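# Bin sorting (household and shop-floor chore)

**Bin sorting** is the job of taking mixed things out of a tub, box or crate and putting each where it belongs. I've looked after this entry since it was four lines long, and the question people bring to it hasn't changed: can a machine do it yet? My short answer is "sometimes, slowly, and keep the tea warm". The long answer follows (bear with me, I do wander).

For most of its history the job was left to people, even in places where everything else ran on belts. Machines like things laid out flat and facing the same way, and a tub of odds and ends is neither! The old warehouse at Trarkville had arms stacking pallets for years while the returns tubs were still emptied by hand every Wednesday.
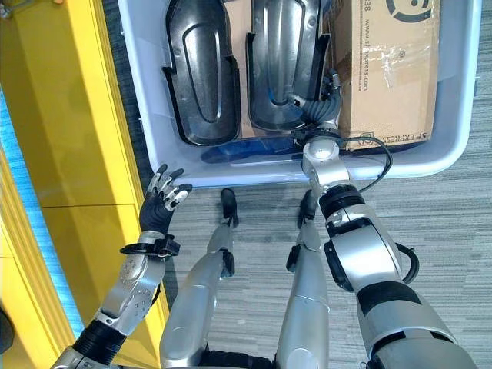 *Maintained by the Home & Workshop Chores Group, Rekora Wiki*

Stiff moulded trays are a good test piece. A pair of them side by side, with a cardboard box standing right next to them, leaves very little room for fingers, and the fingers have to go down the gap before they can pull on anything. I'd do it by feel and not think twice. A robot hand has to work out how hard it's pressing and whether it has hold of the tray or is only shoving it along. Shiny black plastic doesn't help either, as the highlights move about when the camera does.

Then there's the rim. People lean an arm on the edge of a tub without noticing, but for a two-armed machine on legs every touch like that matters to its balance, and any cable outside the arm is one more thing to snag.

## How well does it go?

The best run I know of is the Flesten trial, written up by Ruben Hendriks. He set 597 picks from deep tubs and 400 came out cleanly. Most of the rest were dropped or given up on, and 8 ended with the tub tipped over (I'd have liked to see those). The average pick took 14 seconds. My nephew is quicker, though he wants paying.

Tănase, the other test people ask me about, used shallow trays with the items spaced out, so I don't think the two can be compared, and I've taken the old table out of this entry.

## At home

Toy tubs, recycling and the drawer of leads are all harder than they look, mostly thanks to soft and tangled stuff. I wouldn't buy a machine for any of them yet. For rigid parts in a workshop, with someone nearby to sort out the misses, I'd say it's getting close.

See also: *Unpacking parcels*, *Laundry folding*, *Shelf filling*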